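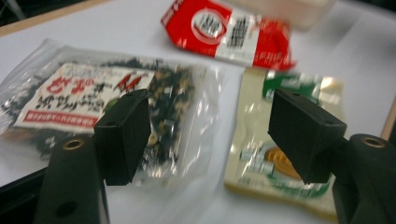 Stimano publishes good practice guide for grippers that handle packaged food

2018-10-10

Stimano has today published a guide to good practice for companies which use grippers, by hand or on a robot, to pick up packaged food. The guide is free and can be read on the Stimano website.

Many safety rules for robots speak about the machine and the people near it. They say little about the package. For a small food packer this leaves open questions: how hard may the fingers press on a sealed bag, how often must they be cleaned, and who decides that a package with a damaged wrapper must be taken out?

The guide was prepared together with Brulateck, which makes gripper fingers, and Grindent, which tests food packaging. It contains 104 recommendations in 12 chapters. In August the draft was tried at the Olszewski packing hall, where 1,243 packages were handled – bags, wrapped blocks and rigid containers. After this trial four of the chapters were written again, mainly those about soft bags and shiny wrappers.

Among the main points of the guide:

Finger pads should be flat, without sharp edges, and checked before every shift.
The gripping force should be set for the weakest package in the mix and written down.
Screws and inserts in the gripper arms should be included in the cleaning plan.
A package that was dropped or squeezed should be put aside and looked at by a person.

The guide does not replace the law or the existing standards, and a company must still make its own risk assessment. Stimano sees it as a help for daily work, in words that an operator can understand without a lawyer.

Comments from users are welcome and will be considered for the second edition. Printed copies can be ordered from the Stimano press office – please state the number of copies and the delivery address.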